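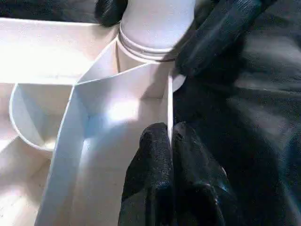 Small bottles keep falling over in a divided tray

Posted by Sohail Jadoon in Storage & Tidying

I bought a white plastic organizer tray, the kind with thin divider walls, to bring some order to the shelf over my bathroom sink. It was sold to me as the end of clutter. What I have now is clutter with walls.

The flat things are fine. Combs, nail clippers, the tweezers I can never find when I have a splinter, all of them lie down in their slots and behave. The trouble is anything round and upright. I have 7 little bottles and jars (face cream, eye drops, that sort of thing) and the compartments are all a bit too wide for one and a bit too narrow for two. I take one out in the morning and its neighbors go over like drunks at a wedding. If the cap isn't on tight, I get to clean the tray, too.

The dividers are molded in, so I can't slide them. I tried a folded washcloth in the bottom and it made everything wobblier, plus it smelled like a gym by Saturday. My wife suggests owning fewer bottles. I'm looking for a second opinion.

The tray has no name on it that I can find, but the receipt says Mandik. I'd like to keep it if I can, as I threw out the packaging in a burst of confidence.

4 replies hidden by moderator (off topic: hair loss)

Hadiza Bako

Your washcloth had the right idea and the wrong material. You want something thin that grips. Get a roll of the rubbery mesh shelf liner from the hardware store, cut a piece for each compartment, and cut it a hair small so the corners don't curl up the walls. It doesn't hold water the way a towel does and you can rinse it in the sink.

That takes care of the sliding. For the tipping you need to use up the extra width. I cut strips of craft foam and stand them against one wall of the compartment until the bottle fits snugly but still lifts out with one hand. Try it with the bottle in place before you trim the next one. I did not, and own a large collection of foam strips.

A few other things that worked for me:

Put the tall stuff in the back row and the flat stuff in front. You knock things over by reaching past them, and you'll never knock over a comb.

Look at the bottoms of your bottles. Some are nice and flat and some are rounded at the edge or hollowed out underneath, and the second kind will tip in any tray made by man. Those can lie on their sides in the comb section if the lids are good. Creams don't mind. Anything with a dropper does mind, so keep those standing.

If one compartment is wide enough to be hopeless, drop a small square food container in it and treat that as the compartment. I use a Zaleck one that lost its lid years ago.

Don't glue anything down. I glued a liner in once and it was a long evening with a butter knife.

marwat_road

get a drawer

tinlid

Going to disagree a little with the foam. In a bathroom it gets grubby and you will be replacing it every few months. I had the same setup, same type of tray, and I turned it around so the narrow compartments faced me. Fixed most of it for free. Check that yours aren't all the same width before you start cutting things up.

Also, the wife has a point. I had two jars of the same hand cream going at once, both nearly empty, both opened by me.

Sohail Jadoon

Thanks, all. Turned the tray around and one row is in fact slightly narrower, which I had managed not to notice. Five of the bottles stand up now. Liner is on the list for the other two. The drawer suggestion was considered, but the drawer is where I put everything that used to be on the shelf.

My wife has read this page and would like it noted that she answered first.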